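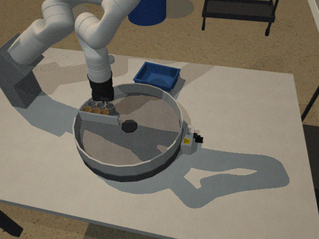
2. Demonstration visit, Stoka cell

Submitted by Jennylyn Barredo, Gilow Automation Program
March

This website uses cookies to improve your experience. Accept | Manage settings

The second demonstration under the grant was held at the Catacutan site in March. Danilo Umali and Erlinda Manalastas attended for the funder. The visit began at 10 a.m. with a review of the simulated Stoka cell, in which the arm works over a round feeder and a cup holder carrying two rows of three cups, orange and gray. The visitors asked that the model be kept in step with the physical cell, and this has been added to the work plan.

Dindo Baluyot then presented the simulation log. The team has completed 2,514 runs of the cup routine, against 2,000 planned for the period. Mr. Umali requested a breakdown of failed runs by cause. It will be supplied with the next report.

Open items from the visit:

- Final drawings for the feeder mount are still due from Fluvlow.
- Training for operators has been extended from 2 sessions to 3 at no added cost.
- Sixty percent of the equipment budget has been committed. Bienvenido Javier will send the revised schedule of payments separately.

No change to the project end date is requested.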